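Workshop Tips › Small Robot Arms › Safe Habits

Good Practice for a Bench-Top Robot Arm

By Florence Després
July 14, 2024

Print this page | E-mail this tip

Most of these rules came out of the shared shop at Gesdale, where a small arm does sorting and stacking at one end of the bench. They apply just as well to an arm in a garage.

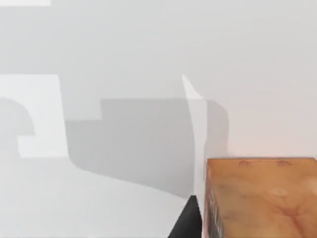
Start with the work surface. Keep it plain, pale and matte. Glossy paint and varnish throw glare back at a camera, and a busy pattern makes small parts hard to pick out. Wipe it down before each session and put away anything the program doesn't need.

Try every new move in simulation first. Run it at full speed there if you like, then at the slowest setting on the real arm. If you change the gripper or the size of the part, go back to simulation and start over. A program that was fine for one block may put a finger straight into the next.

Use wooden blocks for test pieces. They are cheap, they don't chip the bench, and a dent in the wood shows you where the fingers are landing. Sand off splinters. Leave glass, blades and anything with liquid in it until the program has passed.

Test runs. Our rule is 34 clean runs in a row before a program goes on the shared list. One dropped part and the count goes back to zero. Mohcine Salem thought this was excessive when we brought it in, and he now asks for it on his own jobs.

Reach. Tape a line on the floor 6 inches past the farthest point the arm can get to, with the gripper fully extended. Nobody steps over the line with the power on. Measure again after changing the gripper, as a longer finger moves the line.

Stop button. It goes where your free hand falls naturally, outside the tape. Press it at the start of every session and check that the arm stops. Don't hang a coat on it.

Hands. Power off before you reach in — pausing the program doesn't count. A paused arm can start again if someone else touches the keyboard. Tie back long hair and take off rings and lanyards.

Gripping force. Begin at the lowest setting and raise it a step at a time until the block no longer slips. Write the final number on the job sheet.

Job sheet. One page per program, kept in the binder, with these entries:

Name of the person who wrote it
Part size and material
Gripper fitted
Speed and force settings
Date of last change

Two people should sign the sheet. Vasylyna Koval checks ours, and she sends back any with the gripper line left blank.

Every August we take the fingers off, clean the screws and look over the cables for wear. Replace a cracked finger; glue doesn't hold.

Filed under: Workshop Safety, Robots, Benches & Work Surfaces

Print this page | E-mail this tip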